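Ticket: Wrist pose jumps on glass rack task
Project: Mullura
Component: perception / grasp planner
Priority: 2
Reported by: Xuân Đồng
Status: open, workaround in place

Problem
After updating Dumix, the planner gets a stable pose for the colored plastic glasses but not for the clear one. The estimate flips between two candidates and the arm stops with "target moved during approach". Both arms were powered and homed. No collision flags.

Steps tried
Restarted the perception node. No change.
Redid hand-eye calibration on the right arm. Residual was fine, same fault.
Raised the depth confidence threshold. The clear glass then dropped out of the object list completely – worse than before.
Rolled Dumix back one release. Fault gone in four runs out of four.

Notes
The old release kept the last good pose for 1,500 ms when depth went missing. The new one throws it away on the first bad reading. Chrome and clear plastic or glass both leave holes in the depth map, so the hold time matters a lot for this setup.

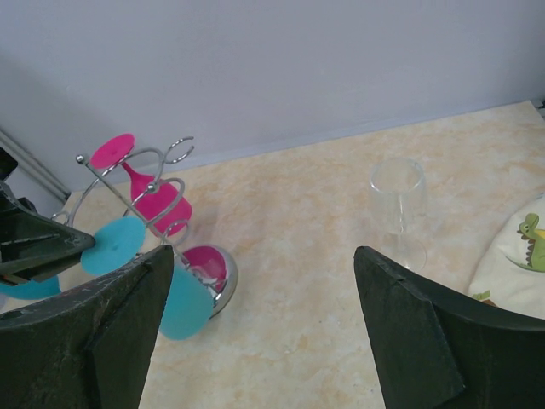 I set pose_hold_ms back to the old value in the Nyanda config and went forward to the new release again. The approach now completes, but the segmentation mask still flickers at the stem. I would like the default restored upstream – otherwise every station needs its own override.

Logs from both releases are attached. Waiting on Prisus to confirm whether the change was intended. Please leave this open until they reply.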